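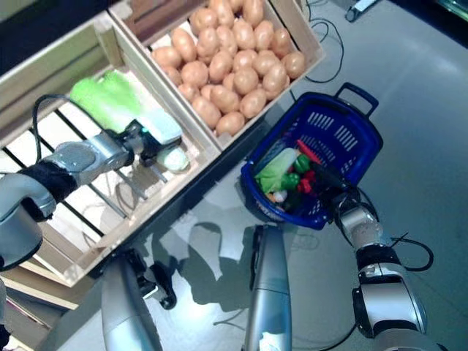

菜摊现状：土豆一箱，其余的菜在蓝篮子和另一只木箱里

Kedungate 邻里互助 > 家居收纳 > 儿童活动角

过家家菜摊怎么分箱？土豆独占一箱，其他菜无家可归

漏底木箱
发布于2026年6月24日

求教各位会收拾的。我在一间社区小图书馆管儿童角，儿童角里有个菜摊，菜摊里有两只木箱和一只蓝色塑料购物篮。听着不复杂，我原来也这么以为。

目前的格局是：土豆住一整箱，堆到快和箱口齐平，个头都差不多，小小的，椭圆的，挤得很踏实。另一只木箱底是一条一条的板子，板子之间留缝，能看见地面，平时基本空着，里头偶尔有棵叶子菜，外加一个浅绿色的圆东西，我至今说不清它算洋葱还是哪棵卷心菜的心。剩下的，青椒、小红椒、一根红色的、胡萝卜模样的条状物、一片生菜叶、一根深绿色的长条瓜，统统躺在购物篮里。

购物篮本来是给小顾客提着买菜用的，现在成了仓库。于是来买菜的孩子一提篮子，等于把全店的货都买走了，只剩土豆。收银的孩子也很为难，因为土豆没有人要。

我试过的办法：
一、在箱子上贴字。贴了“叶菜”“根茎”“瓜果”，去年10月贴的，撕得比贴得快，而且大半顾客不识字。
二、把土豆分一半到漏底箱。三天后土豆自己又团聚了，我不知道是谁干的，现在也不想知道了。
三、口头教育。略。

想问的是：
两只箱子加一只篮子，到底该怎么分？漏底那只要不要垫东西？小件的（有个白色的小东西，还有个橘黄色的小东西，常年沉在篮子角落里）放哪儿才不会丢？预算有，但不多，总共100块，包括我买胶带的钱。另外馆里不让往墙上钉东西，别劝我装洞洞板。

补充：木箱是从 Rurkitz 旧货仓买的，卖家说是“乡村风情款”，我当时没问风情在哪里，现在知道了，在底下那些缝里。

菜市口退休会计

先说结论：你的问题出在土豆上，别的都是土豆的受害者。

我家里开过托管班，菜摊玩了几年，经验是一种东西的量只要占了一整个容器，剩下的东西就一定没地方去。你有两只木箱，土豆占掉一只，等于你只有一只。那只还漏底，等于你有半只。所以孩子们把菜都放进篮子，依我看是全场最理智的决定。

具体做法，按顺序来：

先减土豆。留下铺满箱底一层多一点的量，剩下的收进柜子，当“进货”。每隔一阵子换一批出来，孩子会当成新到的，虽然长得一模一样。你上次失败是因为把土豆分到另一只箱子里，它们还在场，孩子当然要把它们归拢到一块儿，小孩对同类团圆这件事很执着。拿出场外就没事了。

再把土豆箱隔成两格。硬纸板裁一条，比箱子里侧略长一点，斜着插进去卡住。一格土豆，一格放那根红色的条状物和其他长在土里的东西。你说的浅绿圆球也放这格，它是洋葱就放对了，它是菜心的话也没人追究。

漏底箱要垫。别用毛巾，毛巾会被征用去当婴儿包被。我用的是一块旧餐垫，比箱底裁小一点点，四个角打孔，拿扎带绑在底板上。缝一盖住，小红椒就可以住进去了。这只箱子放叶子菜和椒类，叶子菜靠里，椒类靠外。叶子菜体积大，放外面会把别的都挡住，然后你又会收到投诉说店里没有青椒。

至于购物篮，规矩只有一条：收摊时篮子必须是空的。篮子空着，孩子才会往里装；篮子一满，它就是第三只箱子，而且是最受欢迎的一只，因为有把手，还能连人带货跑掉。顺便提一句，篮子侧面有镂空孔的话，小件也可能从那儿钻出去，拿最小的那件比一下，钻得过去就别在里头过夜。

标识不要用字，用颜色。绿色胶带贴一圈，绿的放这儿；棕色胶带贴一圈，土豆色的放那儿。红椒归绿箱，你会觉得逻辑上说不过去，孩子不会觉得，你忍一下。

费用：餐垫家里找旧的，扎带和两卷胶带我这边买下来是17块。剩下的钱建议你存着，玩具菜是消耗品，总有一天你会发现那根瓜去了别人家。

夏天不吃茄子

买个多层推车不就行了。Clarkance 那款，三层，带轮子，每层放一种。我家用着挺好。链接贴在下面了，自己点。

（楼主回复：点了，404。另外搜到了同款，价格是我预算的好几倍，不过谢谢，轮子我很心动，孩子们想必更心动，这正是我不敢买的原因。）

那你去二手群蹲一个。或者少买点菜。

三号窗口

前面那位会计说的大部分同意，有两处我不同意，另外补几点。

不同意一：扎带。剪断的扎带头很硬，会刮手。要用的话，断口转到箱子外侧朝下，再包一层布胶带。我更愿意用棉绳，打平结，把绳头塞到餐垫底下。松了就再系，反正你每天也要弯腰，多弯一次不算什么。

不同意二：红椒归绿箱。我试过，结果有个孩子每天固定花很长时间把红椒挑出来，端端正正放在柜台上等大人处理。后来我把分法改成“一口能拿一个的”和“得两只手抱的”，再没有这种纠纷。按大小分，孩子伸手就知道，也省了颜色胶带。你那片生菜叶算哪边，我没有答案，让店长决定，店长每天换人。

小件的问题单独说。那个白的和橘黄的常年沉底，说明它们需要一个浅的、看得见底的地方。找个铁皮饼干盒盖子，我手边是 Ferreira 黄油饼干那种，内侧朝上放在柜台上，叫“今日特价”。名字很要紧。叫“小件收纳”的时候没有孩子理它，改叫特价以后它成了全店最热闹的位置，有人专门为它排队。盖子边缘要是割手，就换塑料的，别省这一步。

两只木箱的摆法也顺便查一下。如果是并排斜着放在地上，孩子会从两箱中间的空当挤过去，每挤一次歪一点。把它们贴着墙根放直，地上拿胶带贴个直角，收摊时让箱子角对准直角。墙上不让钉东西，地上贴胶带应该没人管，万一有人管，你就说是停车位，孩子们会替你作证的。

还有木箱本身。旧货仓来的箱子，毛刺和钉头先摸一遍，板条的边也摸一遍，细砂纸磨过，再拿湿布擦干净，晾透了才放菜。底缝如果卡得住小手指，那就别等餐垫了，今天先塞块硬纸板进去。

收摊流程我们是这样的：先倒空篮子，再收大的，再收小的，最后数土豆。数土豆这一步没有任何实际用途，纯粹是它能让剩下那几个不想回家的孩子安静8分钟。数出来的数每天都不一样，我从来不核对。

漏底木箱（楼主）

谢谢两位，也谢谢推车那位。

汇报一下：土豆撤走了大半，锁进了柜子。硬纸板隔断插上了，撑到下午，被当成滑梯用过，换了一块更厚的。餐垫用棉绳绑的，目前没有东西漏下去。特价盖子还没找到合适的，先用了一只浅盘，白色小东西已经被“卖”了好多轮，每轮价格都比上一轮高。

分法采用了按大小分。今天的店长判定生菜叶属于“得两只手抱的”，并且当场示范了一下。

还剩一件事想问：那根深绿色的长条瓜，店里为它是黄瓜还是西葫芦吵起来了，两边都拉我表态。有谁家里有同款，包装还没扔的，麻烦看一眼背面写的是什么。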